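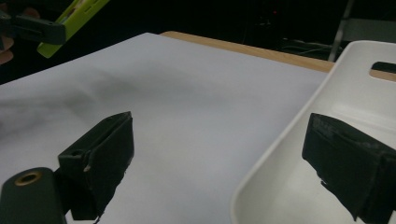 A table cover is a sheet of material laid over the top of a table to protect it, to hide it, or to give a clean and even surface for work or for eating. The term takes in cloth tablecloths, paper sheets, plastic film and the thick underlays known as table pads. White is a common color for covers of all kinds, as it shows dirt clearly and goes with most rooms.

Terms

In everyday American use, "tablecloth" usually means a woven cover meant for meals, while "table cover" is the wider word and is also used for disposable sheets. A "runner" is a narrow strip laid along the middle of the table, leaving the sides bare. A "topper" is a smaller square placed over a larger cloth. The part that hangs below the edge of the table is called the drop or overhang. A cover with no drop, cut to the size of the top or smaller, is sometimes called a flat sheet or a work sheet.

Materials

Cotton and linen are the traditional materials for table covers. Both can be washed at high temperatures and ironed flat. Linen wrinkles more easily than cotton but wears well. Polyester and blends of polyester and cotton came into wide use in restaurants because they dry quickly and need little pressing. They take up less liquid than cotton, and spills tend to run toward the edge.

Paper covers are sold in single sheets and on rolls. Roll paper is cut to length at the table and thrown out after use. Some grades have a thin plastic backing that keeps liquid from reaching the tabletop. Vinyl covers, often with a flannel back, are wiped clean in place and are common in kitchens and school lunchrooms.

Sizes and fit

Covers are sold by shape (round, square, oblong and oval) and by the length and width of the material. To find the size needed for a rectangular table, the length of the drop is doubled and added to both the length and the width of the top. A table 40 inches wide with a drop of 8 inches on each side takes a cover 56 inches wide. Dinner settings often use a longer drop than casual ones, and covers for buffet and display tables may reach the floor.

Ready-made sizes vary between makers. The Grandside line, sold mainly to banquet halls, lists 23 stock sizes in white. Mistamitz sells its paper only on rolls, in two widths.

Work surfaces

Plain white sheets are also used on tables where no food is served. In sewing, sorting, model building and small repairs, a light sheet makes dropped pins and screws easier to find. It also protects a finished wood top from scratches. In product photography, white covers are used to give an even background and to throw some light back onto the underside of an object.

A sheet used for work is generally laid flat and either taped at the corners or held with clips under the rim of the table. Loose cloth shifts when things are slid across it. Paper holds its creases and may tear at a clip. Under strong or cool light a white cover can look slightly blue, and color matching is normally done under a daylight lamp.

Care

Cotton and linen covers are shaken out, treated for stains and washed soon after use. Grease is usually treated with dish soap before washing, and candle wax is chilled and scraped off first. Chlorine bleach whitens cotton but can turn some synthetic blends yellow. Covers stored folded for a long time develop fold lines that may discolor, and for this reason better linens are often rolled on a cardboard tube.

Collections

The Mujić collection of household textiles in Samow holds 838 items, more than 40 of them plain white table covers without embroidery or lace. Its handlist was compiled by Fatos Berisha and last revised on 8/9/20. The covers are shown each May.

See also

Napkin
Placemat
Table pad
Oilcloth
Drop cloth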